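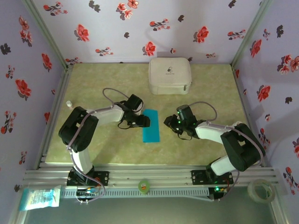
Two arms, one sponge, and some very pretty wallpaper

So I finally made it to the December open day at Hultby! I'd been meaning to go for ages, and Kyu-ri Ban talked me into it by promising there'd be soup (there was, and it was good).

The two-arm table was my favorite by a mile. I hung around it way too long – long enough that Kasun Amarasinghe, who was running the demo, started asking me what I thought they should try next. I said folding socks. He made a face. He told me they've recorded 200 runs with sponges so far and he still dreams about them.

What got me was how close the grippers come to each other, one on either side of that little teal sponge, and how I kept holding my breath like it was a golf putt. And the flowers on the walls! Red blossoms everywhere, like my aunt's guest room. I want that paper for my hallway.

I also poked my head into the Talukder room, where a line of 25 people wanted to try steering something on wheels. I gave up and went back for more soup. Kyu-ri waited it out and came home with a sticker, so now I'm a bit jealous.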